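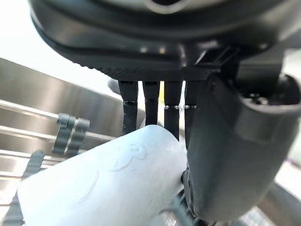

Print | E-mail

November – white cylinder, storage and labeling

Started 9:40. Today's job was the small stock on the side shelf, which has been a mix of Himell and Coltero parts since Baldur moved the cabinet. The white cylinder goes in the log under its own line now. The old sheet had it under "misc." and Inger could not find it when she needed it.

Handling notes, for whoever does this next:

Pick up from the side. Set down upright, and let go only when the base is flat on the surface. Guðlaug lays them down and they roll. Wipe with a dry cloth first. No solvent on white parts until we hear back from Damgaard about the yellowing on last year's batch.

Labels: the 37 mm ones go around the body, the small ones on the base. Pratell sent the wrong adhesive again. It peels at the corners after a day on the shelf. I am using up the old roll and will reorder 1000 of the previous type. Brynhildur wants 2000. I think that is too many for the drawer, but the price break is at 2000, so she may win this one.

Load on the upper shelf: limit stays at 300 N, spread over the full width. I put the heavy boxes on the bottom and wrote the limit on the shelf edge in marker.

11:15 – stopped for the delivery. Packing slip did not match the order. Hafþór has the slip.
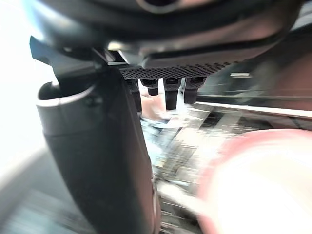

After lunch: rewrote the stock sheet with one line per item. Columns are item, color, place, last handled by. Dropped the "condition" column, everyone wrote "ok" in it anyway.

Still open:
– Damgaard reply on solvent. I wrote again at 13:30.
– Foam for the lower drawer. The piece we have is some 5 mm too thick and the drawer catches at the back. Baldur will trim it.
– Old labels. Warm water takes the paper off but leaves the glue. Have not tried the citrus cleaner.
– Key to the cabinet is with Hafþór, ask him before 16:00.

Print | E-mail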